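Speaker notes – Runex group day, Cáceres
03/03/2023
Talk: 20 minutes, then questions

Opening (slide 1)

Good morning and thank you for the invitation. I will speak slowly, and please stop me if a word is not clear. My subject is small: how we choose the start positions when we test a two-armed policy in simulation. We call the method Julton, after the folder where the first script was saved.

The problem (slides 2 to 4)

– When we began, every test started from the same pose of the arms. The numbers looked very good.
– Then our partners at Rollunberg moved the start of one arm by the width of a hand, and the same policy became much worse.
– So our good number was partly a number for one lucky start. I want to say this plainly, as I was the one who reported it.

Pause. Let them read the table.

The method (slides 5 to 7)

We keep the kitchen counter fixed and we change the arms. The pan, the plate, the board and the lemon are the same objects for the whole series. For each arm we draw a start from a list, and the two arms are drawn separately. It is important to say that the left arm can be well placed when the right arm is not.

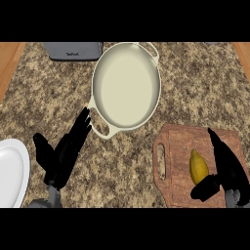
In total we have 160 starts, in 8 groups. A group is defined by the distance from each hand to its nearest object at the first step. We do not use the colour of the object or its name to make the groups, only the distance. All the starts are saved, so another lab can run the same ones and get the same table.

If somebody asks about collisions: we remove a start when a finger is already inside an object. Touching is allowed. We had a long discussion on this point and I am still not fully happy with the rule.

What we found (slides 8 to 10)

– Changing the start of one arm also changes what the other arm does. We did not expect this to be so strong.
– In 7 of the groups the order of the policies stayed the same. In the last group it was reversed, and I have no good explanation yet.
– The average hides this completely. Please show results by group.

Go back to the counter here. Let the audience look at the right arm and the lemon before I continue.
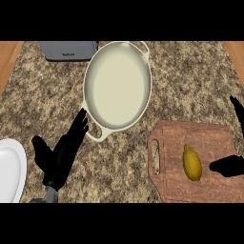
Limits (slide 11)

– It is simulation only. I make no claim about a real kitchen.
– One counter, one set of objects. A second layout is planned for September.
– Distance is a simple measure. It says nothing about the angle of the wrist, and I believe the angle matters.

Questions I expect

Why not random starts? We tried it. Most of them fell far from everything, and the close cases were too few to compare.

Can we have the list? Yes, write to me after the talk and I will send the file with the short guide.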